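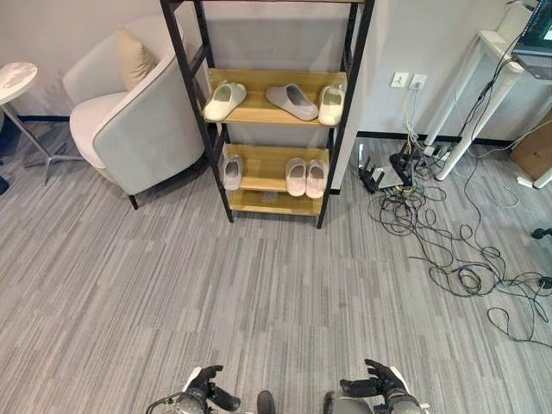

Ticket: Floor check failed before slipper task
Opened by Defne Ağca, February 23, 2018
Reading time: 2 min
Print | E-mail this ticket

Hi all, me again! I went through the Erlow start-of-shift checklist before the shelf run and got stuck on item 2, which says no loose cable on any carpet the robot can reach. We have a big heap of it to the right of the rack, router and power strip included. The rule gives no distance, so I can't tell if we fail or just get a warning. I've marked it as a fail for now and set the arm speed limit to 20 percent (that's the "people nearby" setting, and I figured slow was the safer guess).

The other thing is the reach rule. Volkan wants the hand to come in from the open side of the shelf, below the upper board, and stay clear of the posts. I like that, but the left arm has to come past the front post to get at the off-white pair, and the sheet doesn't say how close is too close. 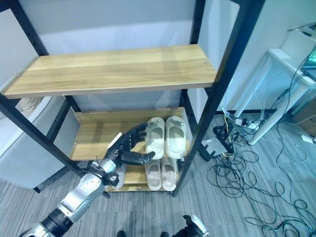 Step 3: Wrist camera check

I pulled the wrist camera up next and it was pretty soft up close – fingers, plastic, all of it. Our practice sheet says the operator must be able to see the contact point in at least one view before closing the hand. I could see a finger up against the rim of the white plastic, so I let it through, but I'm not thrilled about it.

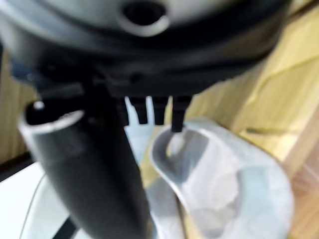
Does a blurry wrist view mean we have to stop the run?

Only if the head camera can't see the contact point either. Log it, tell the shift lead, and keep the hand open until one of you has a clear view. (Answer from Anjana Weerakoon, copied in from chat so we don't lose it.)

Good, so that one I can live with. I'd still like the word "clear" spelled out on the sheet, because Recep and I read it two different ways. He's happy if he can make out the fingertip. I want to see the edge of whatever it's touching too, especially with thin plastic near the sink. 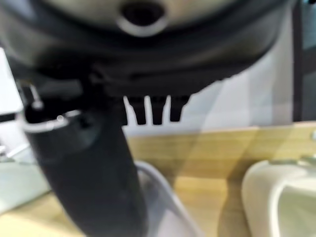
Recep is going to write up both versions and Gönül will pick one. Meanwhile I've restarted the operator software, wiped the lens and saved the logs under run 320. Still soft after the wipe, so please don't close this as "dirty lens"!

Still open:
- a real distance for item 2 (Volkan)
- post clearance for the reach rule (Volkan)
- wording for "clear view" (Gönül)
- cables off the carpet or into a cover before the next shelf run (me)

Status: waiting on Volkan

Related tickets
Flutetti hand: grip limit resets after restart
Who signs the Erlow checklist when two people share a shift?
Brildale site: stop button label missing
Kulkarni charger trips at startup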